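# How Do You Look After a Gripper?

People like to say that robots "learn by themselves". Be a bit suspicious when you hear that. Before a robot arm can pick up a book, somebody usually has to show it how, over and over, and somebody has to keep the showing tools in good shape. The second job gets left out of most stories.

The tool in this explainer is called a hand-held gripper. Think of a robot's hand without the robot. You hold the handle, and the two curved fingers at the front open and close to grab things. A camera on the gripper records what goes on. Later, a computer studies the recordings and tries to work out how a robot might do the same job.

Does it always work? No. One reason is that a gripper that is set up badly makes bad recordings, and the computer has no idea they are bad.

## The square patterns

Some grippers carry a small cube covered in black and white squares. It looks like decoration, but it's called a marker. A camera spots the squares, and a computer uses them to figure out where the gripper is and which way it's tilted.

That's the idea, anyway. Put a greasy thumbprint across a square, or let one corner of a sticker peel up, and the computer may get its answer wrong. So the first bit of looking after is boring: wipe the markers with a dry cloth and check that every edge is stuck down.

## The fingers

Fingers wear out. The grippy parts go shiny, the way the bottoms of old runners do, and then things slip. At the Fesness workshop, Leidy Tamayo keeps a notebook for each pair. One gripper closed 602 times before its pads needed changing. Another got to 658. The company brochure said the pads would last "for ages", and that isn't a number at all. Be careful with words like that.

To change a pad you need a small screwdriver, a new pad and some patience. Both fingers get new pads together, or one side grips harder than the other.

## The room

A gripper also has to be tried out somewhere, preferably with ordinary furniture and ordinary things to pick up.

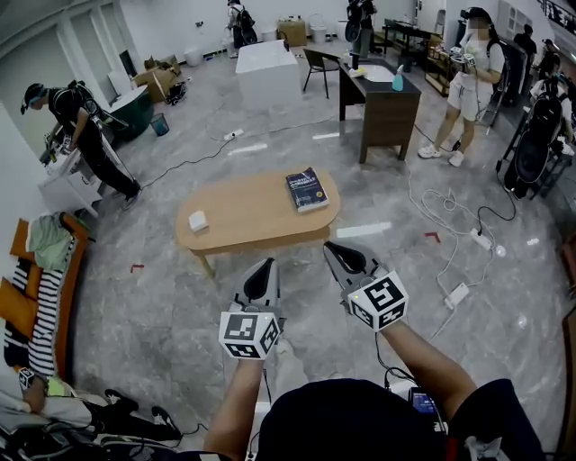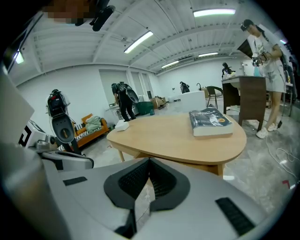
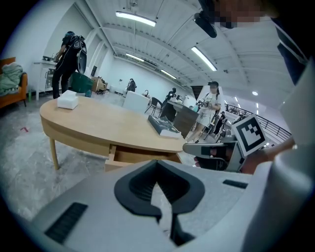

The same table and the same dark book turn up in all three, and so do people with grippers.

Nathalie Visser reckons I'm being too gloomy about all this. She wrote to say that most days the checks find nothing wrong, the pads are fine and the markers are clean, and that children should hear about the good days too. Fair enough. But she does the checks anyway, every morning, and I asked her why. She wrote back that she once skipped them and lost 21 recordings to a loose screw.

## What a morning check looks like

Nathalie's list goes like this:

1. Wipe the markers and look for peeling.
2. Open and close the fingers slowly. Listen for clicking.
3. Squeeze something soft, like a sponge. Do both fingers touch it at the same moment?
4. Follow the cable with your eyes from one end to the other.
5. Make a short test recording and watch it all the way through.

Number five is the one people try to skip. A light glowing on a machine tells you it has power. It doesn't tell you that the recording is any good.

## Try it at home

You'll need 2 pairs of kitchen tongs and a rubber band. Wrap the band around the tip of one arm on the first pair, and leave the second pair plain. Now try picking up a grape, a pencil and a wet bar of soap with each.

Which pair dropped the most? Did the rubber band really help, or did you just expect it to? Swap with a friend who doesn't know what you're testing, and see if they get the same answer.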